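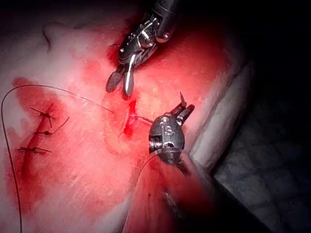

Einzelknopfnähte am Übungsblock: Wundränder liegen nicht sauber aneinander

Clokonden Hilfe > Üben und Lernen > Nahttechnik
1296 Aufrufe

Wanda Piątek

Hallo zusammen,

ich übe seit ein paar Wochen Einzelknopfnähte an einem Gewebeblock aus Kunststoff, mit Kunstblut im Schnitt. Der längere schräge Schnitt ist mit drei Nähten zu. Jetzt bin ich am kurzen, der noch etwas klafft. Ich habe drei Probleme, die vermutlich zusammenhängen.

1. Beim Durchziehen des Fadens reißt das Material am Stichkanal manchmal ein, vor allem bei der ersten Naht.
2. Nach dem Knoten rollen sich die Wundränder nach innen. Von oben sieht es geschlossen aus, aber wenn ich den Block leicht biege, geht der Schnitt zwischen den Nähten wieder auf.
3. Das Kunstblut läuft über die ganze Oberfläche und ich finde die Ausstichstelle nicht mehr. Ich tupfe ständig und komme aus dem Rhythmus.

Ich steche ungefähr 3 mm vom Rand ein. Der Block ist der weiche von Sumness. Für sieben Nähte brauche ich im Moment fast den ganzen Abend. Liegt es am Material oder an mir?

Danke schon mal
Wanda

Cieślak

Beides ein bisschen. Die weichen Blöcke reißen schneller ein als die mit Gewebeeinlage, das liegt nicht nur an dir. Man kann trotzdem ordentlich darauf nähen.

Zum Einreißen: Die Nadel muss senkrecht zur Oberfläche rein und dann ihrer eigenen Krümmung folgen. Wer sie flach einsticht und dann schiebt, schneidet den Stichkanal auf. Fass die Nadel etwas hinter der Mitte, von der Spitze aus gesehen. Beim Durchziehen des Fadens mit dem zweiten Instrument am Ausstich leicht gegenhalten, nur anlegen, nicht kneifen. Und in Richtung des Stichkanals ziehen, nicht steil nach oben.

Zum Einrollen: Meistens ist der Stich zu flach. In der Tiefe musst du mindestens so viel Material fassen wie oben, lieber etwas mehr. Dann stellen sich die Ränder beim Zuziehen leicht auf, und so soll es sein. Auf beiden Seiten gleich weit vom Rand und gleich tief, sonst gibt es eine Stufe. 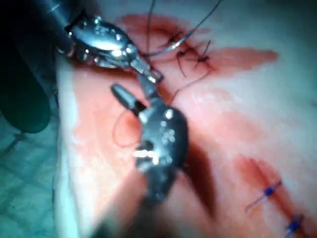

Den Knoten ziehst du nur so fest, dass sich die Ränder berühren. Wenn das Material unter dem Faden weiß wird oder sich einschnürt, war es zu viel. Leg den ersten Knoten doppelt, dann rutscht er nicht auf, während du den zweiten vorbereitest. Alle Knoten auf dieselbe Seite neben den Schnitt legen, nicht obendrauf.

Die Fadenenden würde ich kurz, aber gleichmäßig lassen. Zu lange Enden geraten dir in die nächste Naht und du knotest sie mit ein. Ist mir oft genug passiert.

Bei einem langen Schnitt fange ich in der Mitte an und halbiere dann jeweils die Strecke. So bleibt am Ende kein Zipfel übrig.

beltau_7

nimm weniger kunstblut. ein paar tropfen in den schnitt reichen völlig. ich mache bei mir immer die ersten nähte trocken und gebe es erst danach dazu

Wanda Piątek

Danke euch. Ich habe am Freitag noch einmal zwei Schnitte gemacht. Mit dem senkrechten Einstich ist nur noch eine Stelle eingerissen, und die Ränder stellen sich jetzt wirklich auf. Das Gegenhalten vergesse ich noch, wenn ich mich auf die Nadel konzentriere. Trocken anfangen ist deutlich angenehmer.

Eine Sache noch: Kann man den Block nach dem Üben abwaschen, oder bleibt die rote Farbe drin?

Cieślak

Lauwarmes Wasser und etwas Spülmittel, gleich danach. Ein rosa Schleier bleibt bei den hellen Blöcken, stört aber nicht. Gut trocknen lassen, bevor er zurück in die Dose kommt, sonst wird die Oberfläche klebrig.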